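Linen changeover at Tramton

The move to the new linen supplier, Bullus, starts in October at the Tramton building. Sheets and pillowcases will arrive in sealed bundles of 30, sorted by bed size, with the size printed on the label. Old stock stays in use until it fails inspection.
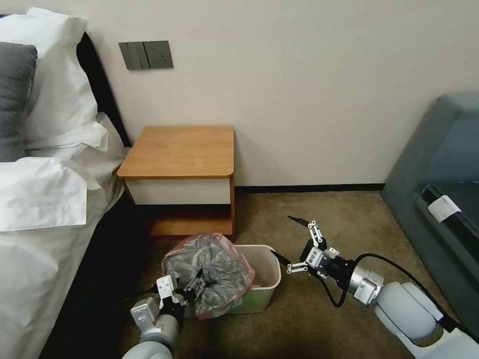

Wash settings change with the new stock. White cotton can be run at up to 80 percent of drum capacity. Colored items go in a separate load with no bleach. Pull cotton from the dryer while it is slightly damp and press it the same shift.

Log rejected pieces under code 608 and note the fault: tear, stain or thinning. Bundles that arrive short should be reported to the Jesa desk before 2 p.m. for same-day credit. Later reports go on the next invoice.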